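Workshop & Office > Tabletops and Bench Tops

Pindo Bench Top, Pale Gray

Reading time: 3 min

The Pindo is a plain replacement top for small benches and side tables. It comes as a single board, finished and ready to mount. Futura cuts it at the Jumthorpe shop, and it fits the Meredith base without any drilling. It can also go on most other bases if you are willing to mark and drill your own pilot holes.

Size and fit

Width: 700 mm
Depth: 665 mm
Thickness: 16 mm
Fits: Meredith base, fixed height and adjustable
Sold as: top only, screws included

The depth is a little less than the width. If your old top was square, measure the base before you order. The longer side goes to the front on a Meredith base. Turned the other way, the top still sits flat but the mounting holes will not line up.

Mounting

Lay the top face down on a blanket or a piece of clean cardboard. Set the base on it upside down and line up the holes. Start all the screws by hand, then tighten them a little at a time with a hand screwdriver. A power driver can go too deep in a board of this thickness. If you have to use one, set it to the lowest clutch setting.

One person can do the job. Turning the bench back over is easier with two.

Care

Wipe with a damp cloth and a drop of dish soap, then dry it. Do not use scouring powder or steel wool. Glue and paint are best taken up before they set. Use a cutting mat for knife work and put a trivet under hot tools. Pencil marks come off with an ordinary white eraser.

Ordering

Tops are made in small runs. Orders placed before noon are added to the next run, and we email you when yours is packed. Odd sizes are possible, but they cannot be returned. Send a sketch with the measurements in millimeters to Efthymia Galanis in the order office. Returns on the standard size are accepted if the top has not been mounted. Keep the corner guards until you have checked the fit, as we need them on any top that is sent back.

Questions on fitting go to Vangelis Kontogiannis at the Jumthorpe shop. Please have the height of your base on hand.

Contact | Shipping and returns | © Futura | Back to top

Pale gray is the color we sell most of for sorting and assembly work, where small parts have to be found quickly. It has no grain and no printed pattern. Against a plain, smooth gray like this, very dark green parts keep a clear outline, and a little brass-colored ring is easy to spot. The same gray is offered on the matching shelf for the Meredith base. Shelves and tops from different runs can vary slightly in shade, so order them together if they will be used side by side. 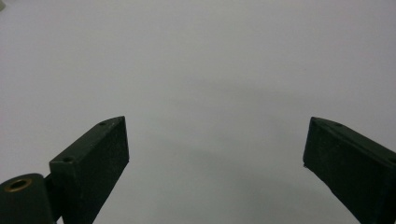
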